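Home Essays Garden Kitchen Archive About Search

Let the library stay open late

I moved to Sorkstead for a job that lasted two winters, and the thing I still brag about is the library. It stays open until midnight! Every night, even in January, when the rest of Main Street is dark by six and the wind comes off the reservoir hard enough to take your hat.

I had never lived anywhere with a late library before. In Stastutham, where I grew up, the doors were locked at five, so if your parents worked you saw the inside of the place on school trips and that was about it. I thought libraries were for retired people and toddlers. Then I walked into the Sorkstead branch at a quarter past ten one night, looking for a working printer, and found it full.

Full of what? Nurses coming off shift, still in their shoes. Two teenagers arguing about chemistry in what they believed were whispers. A man asleep under a newspaper (they let him sleep). A woman working through a stack of sheet music, tapping the table with one finger. I printed my form, and then I sat down and stayed until they flicked the lights.

I want every town to have this. I know the objections, because I've sat through the budget meetings where people raise them, and some are fair. Staff need to be paid properly for late hours, and they need to get home safely. Heating an old building at night costs money. Ledesma tried late opening with one clerk on duty and no security, and gave it up by spring, and I don't blame the clerk one bit. 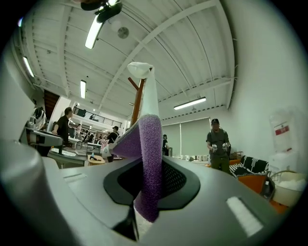
But look at what we already keep open late without any argument at all. Gas stations. The bowling alley. The big drugstore out by the highway, lit up like a cruise ship, where you can buy a lawn chair at eleven at night. We've decided as a country that you should be able to shop at any hour, and I'd love for us to decide the same about reading, or just about sitting somewhere warm at a good table without having to order something.

And the table matters more than people think. Sorkstead's are long and scarred, with green lamps that buzz a little, and you end up across from somebody you'd never meet any other way. I learned to fix a bike chain from a stranger at one of those tables. I read 536 pages of a history of the wool trade there, mostly because it had been left out on the cart, and I loved it -- I can still bore you on the subject of spinning mills in Uster if you give me an opening.

If your town can't do every night, do two. Pick the same two every week and keep them all year, including the slow months. Put a sign out front that people can read from a moving car. Sorkstead started that way, with 15 chairs in the front room and the upstairs roped off, and it took most of a year before the room filled up. Give it that year. Then go in some night yourself, late, with nothing particular to look up, and see who's there.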